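Notes for whoever picks up the gripper comparison after me. Rough, will tidy when Wisholm is back up. Last edit February 29, 2024.

# wisholm-grip-compare

Two grippers, same arm, same table, same objects. Question from Nhyira was: do we keep the angular metal fingers or go over to the Ratthorpe soft pads for the kitchen set? Short answer so far: metal for thin rims, pads for bottles, undecided on the rest.

## What's in here

- `runs/metal/` - metal fingers, 200 episodes
- `runs/pads/` - Ratthorpe pads, 200 episodes, see Known problems
- `labels.csv` - one row per episode, Callum and Dean did these by hand
- `cfg/` - controller settings. Use `cfg/slow.yaml`. The other one is Emilian's and he knows why it's there
- `scripts/replay.py` - works on the Plolbridge machine, not tested anywhere else

No depth. We had it for a while and it was more trouble than it was worth over a white table.

## Running a replay

```
python scripts/replay.py --run metal/017 --cfg cfg/slow.yaml
```

Add `--dry` if you only want the path and not the motion. Check the e-stop first. Yes every time.

If it complains about a missing wrist offset you've pulled an old branch, go back to `main`.

## Labels

| value | meaning |
|---|---|
| ok | picked, held, put down where asked |
| slip | picked then lost |
| miss | closed on nothing |
| nudge | touched it, moved it, no pick |
| stop | operator stopped the run |

`nudge` was added late. Early rows that should be nudge are down as miss. Dean has redone 40 of them, rest still to do.

## Metal fingers v pads

Metal gets under a flat handle far better, and likes an edge. Bad on anything round and glossy, it closes, the thing rolls, you get a slip. More force didn't help, just made it leave the table quicker.

Pads hold a bottle nicely. Hopeless with the small stuff, they're too fat and they cover the object so the top camera sees nothing at all at the moment you want it. Also they pick up dust. Wipe before each block.

Swapping takes some 20 minutes with recalibration. Don't skip the recalibration, Callum did and we lost an afternon.

## Table setup

Objects go down by hand before each block, no fixed positions. Overhead camera stays put. Don't lean on the stand. 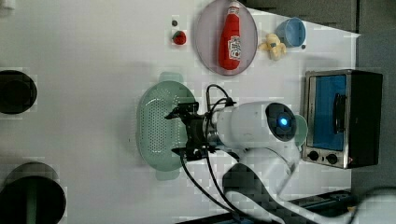
Colander is the one to watch if you're on metal. Come in over a handle and the fingers close fine, come in over the middle and they just skate about on the base. Emilian's approach planner picks the centre of the object by default, so set `grasp_point: handle` for anything with one. Ketchup bottle wants the grasp across the body, never along. Strawberry is a coin toss with either gripper.

Toaster oven isn't a pick target, it's an obstacle. Keep-out box for it is in `cfg/zones.yaml`. If you move the oven, move the box. (This has been forgotten.)

## Known problems

- pads runs 2 onwards use the newer Baidoo controller firmware, the first one doesn't. Leave it out if you're comparing timings
- cable loop at the wrist can snag on big rotations. Limit joint 6 or stand there and watch it
- timestamps drift between arm log and video, `replay.py` corrects it, your own script won't
- lighting not controlled, morning and evening runs look diffrent

## To do

- finish relabelling nudge
- pads again with the thinner insert, when it comes
- ask Ebenezer Nutsugah about the force sensor loan
- write this up properly for September

Questions to Nhyira Bonsu, or Dean Mapplebeck if it's about the labels.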